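Hi Jaqueline,

Quick update on the family gaming nights, January edition! We got through 7 evenings at the Esquivel branch, and the parent handout on screen time limits finally went to print (400 copies, all in the Ruvari folders you paid for, thank you!). Sarahí ran the building-game table and I took the parents, who mostly wanted to know how to turn off chat and in-game purchases. So we spent a whole evening on just that.

Spending so far is $653, nearly all of it printing and snacks. Two headsets died and I'd like to replace them out of the same line, if that's okay with you. 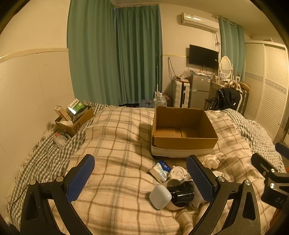

Next up is the teen session, which Apolinar wants to start at 6:30 so the older kids can make it after practice. I still owe you the sign-in sheets and will send them with the receipts.

Uriel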